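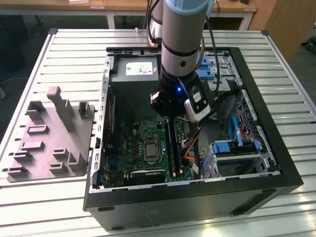 Janaka Fakir puts it this way: a cell that takes computers apart is only as good as the last time somebody checked its zero position. Most of the work at Prarkholm follows from that remark, and new staff hear it on their first morning.

About Prarkholm

Prarkholm sets up and maintains robot cells for computer repair and teardown shops. We do not build arms. We take arms that a customer has bought, mount them, wire them, teach them the job and keep them in working order. The shop is in Tridthorpe, in the old Hudec building, with the loading door on the yard side.

The Clover cell

Clover is our in-house cell and the one we train on. It works on desktop towers laid on their side with the side panel off. The table is slotted aluminum, so fixtures can be moved and clamped again without drilling. The fixture plate for parts is 3D-printed and stands next to the tower. We reprint it when a block wears or a new part shape comes in.

Every customer cell we look after is kept to the Clover routine:

1. Clamp the case and check it for play. Any movement at the front edge is corrected before the arm is powered.

2. Run the arm to its zero position and compare with the log. An offset over 0.2 mm means the base bolts are checked first, the joints second.

3. Bring the gripper in over the memory slots at low speed. Fingers stay close together on the approach. Look for clearance at the processor socket and the expansion cards, and stop if a cable lies in the path.

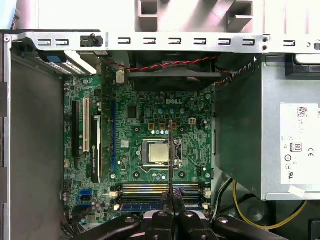
4. Check finger bolts with the torque driver. Replace finger pads at 2000 cycles, or earlier if the edges are rounded.

5. Wipe the camera window and repeat the hand-eye calibration with 10 target positions. Save the result under the cell name, not the operator's.

6. Inspect the arm cables for rub marks where they leave the wrist. Leave slack for the full turn of the last joint.

Service and repair

A standard contract covers 6 visits a year. Gripper and cable repairs are done on site. Joint repairs go back to the arm maker — we handle the crate and the paperwork, and re-teach the cell when the arm returns. Common spares are on the shelf in Tridthorpe: finger sets, bracket plates, camera cables, table clamps.
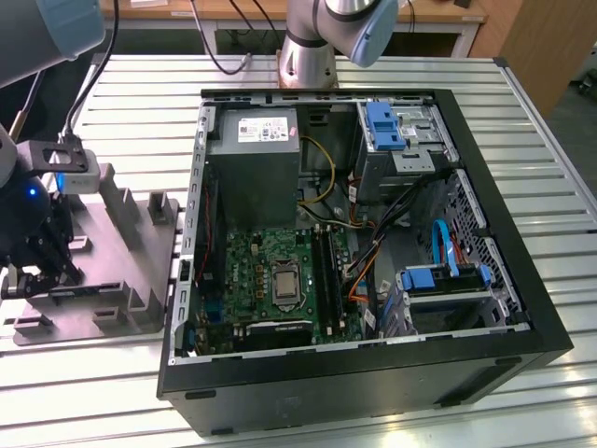
Clover cell: tower on the slotted table, fixture plate to its left.

Training

Operator training is held on Clover each November, in small groups. It covers steps 1 to 6, fault logging and safe recovery after a stop. Customers may send their own case models ahead of time, and we will make up a fixture plate to suit.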